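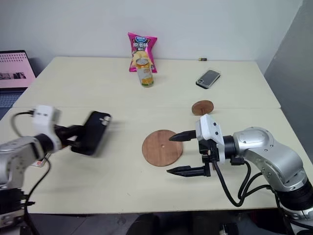 A black smartphone held above two cream-colored tables.

About us

Stekthorpe Evening School is a small language school for adults. We teach Swedish, German and English to people who already have a job, a family or both, and who can come to class only after the working day. We started with one group of 8 students in a rented room above a bakery in Ostberg. Now we have 236 students in 29 groups, and our second address is in Rothe, two minutes on foot from the bus station.

The school was founded by Uwe Thiele, who moved to Ostberg as a grown man and had to learn the language while he worked in a paint shop. He went to a course in the mornings and fell asleep there, because his shift ended at night. When he later became a teacher, he wanted to make a timetable for people like himself. He still teaches the beginners in German and answers most of the letters.

How we teach

Our lessons start at 6:30 p.m. and take 90 minutes with one short break. We speak the new language from the first evening, also when it goes slowly. Grammar we explain on paper, with examples from daily life: a letter from the landlord, a call to the dentist, a parents' meeting. Every group keeps the same teacher for the whole term. If you miss a lesson, you can visit a parallel group in the same week – please only tell the office before 4 p.m.

We do not give grades. At the end of the term you have a talk with your teacher, and together you decide if you go to the next level or repeat. To repeat is quite normal with us, and the second time costs half of the fee.

Our teachers

All our teachers have learned at least one foreign language as adults. We ask for this when we hire. They meet every month to share materials, and new colleagues visit the lessons of others during their first term.

The library in Hondholm

Together with the reading circle in Hondholm we keep a shelf of 200 easy books, which our students may borrow without a card. In March we hold a reading evening there, and guests are welcome – also those who only want to listen.

Registration

New groups begin in September and in January. Before you register, please come for a short talk about your level. It is free and takes 15 minutes.

Last updated: March

Contact | © Stekthorpe Evening School | Back to top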